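Straight Walls Are for Boxes: A Talk With the Owner of Gulard

Gulard makes open-top metal bins in a rented building behind the old Altavia feed store. The owner has been bending sheet metal since high school and started the business with one used press brake.
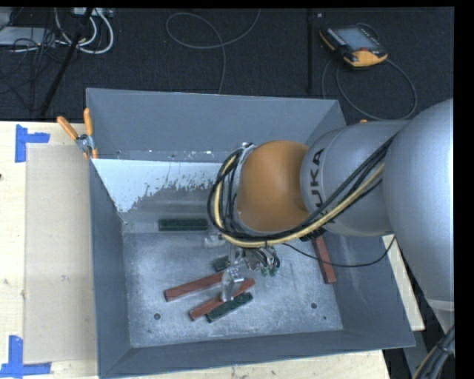

Why make a bin with walls that slope outward?

Mostly so the empty ones will stack inside each other and take up less room on a truck. The slope also makes it easier to get a hand down to the bottom corners.

The owner came to the slope late. The first bins out of the shop had straight sides, and they sold badly. "I was making boxes with no lid," the owner said. "A customer in Raltinard bought 70 of them and called me the week after to ask where he was supposed to put them when they were empty. I didn't have an answer for him."

The next batch had sloped walls, and the same customer took those too. The straight ones came back and were used around the shop for scrap. A few are still by the back door.

How steep to make the slope is still argued over in the building. A steep wall gives more room on the floor of the bin, but the bins jam together when stacked. A shallow wall comes apart easily and wastes space on the bench. "People measure the top and think that's what they're getting," the owner said. "Then they go to lay things flat on the bottom and they're short. I ask every customer for the size of what goes in, and how many layers. If they say one layer, I size it from the floor and forget the top."

Rectangular pieces are the hardest to plan for, in the owner's view. Round parts roll to the low spot and stay there. Blocks come to rest wherever they land, and some end up leaning on the wall with one edge up. For customers who store blocks, the shop now suggests a wider floor and a lower fill. "If you can see the bottom between the pieces, you can pick one out without moving four others."

Color came up several times. Gulard used to offer paint, and the owner dropped it in September. Paint chipped at the rim, and chips ended up in with the parts. "Plain gray is fine. Red shows up on gray. Green shows up, unless it's a very dark green and your lights are bad. Fix the lights."

The shop has 13 sizes on its list and builds others to order. The largest single order so far was 408 bins, for a parts warehouse run by Jiang, and it took up the whole floor for most of a month. The owner would rather not do that again. A normal order is small enough to go out on one pallet.

We asked what people get wrong once they have the bins. "They drag them," the owner said. "You put a metal bin on a wood bench and drag it full, you'll have a groove by the end of the week. Lift it, or put a mat down. I tell them that and they send me a picture of the groove."

The rim is the other trouble spot. Every edge is folded over and checked by hand before it leaves. One early batch went out with a rough corner and had to be called back, 250 bins in all. The owner drove out and picked up a good part of them in a pickup truck.

A lid is the thing customers ask for most. The shop has tried two designs and was happy with neither, and a third is on the bench now, waiting on hinges.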